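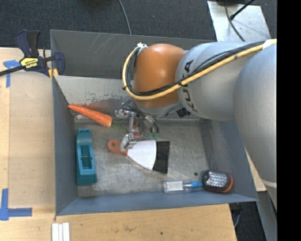
**Who decides when a robot cell is safe to start?**
The person who signed the checklist for that cell, and no one above them can overrule a "no."

## About Pronport

Pronport writes and teaches working rules for small robot cells. Charalambos Spanos started the company in Lotlow after years of fitting arms for other people. We still work from the same building, and most of our trials are bin picking with mixed household and workshop items.

Our main document is the Oleck Rules, 63 pages in plain English. The current edition is dated June 24, 2021. It covers:

- speed limits during setup and teaching
- how cables are routed and tied along the arm
- clamping bins and fixtures before a run
- marking positions on the table
- who may enter the cell, and when

The rules don't replace the law or the maker's manual. Where they differ, follow the stricter one.

We have trained 253 operators so far. Courses run at our shop or at yours, except in August. A two-day course costs $1,499 per group. To book, write to the Nikolaidis office, which handles our calendar and invoices.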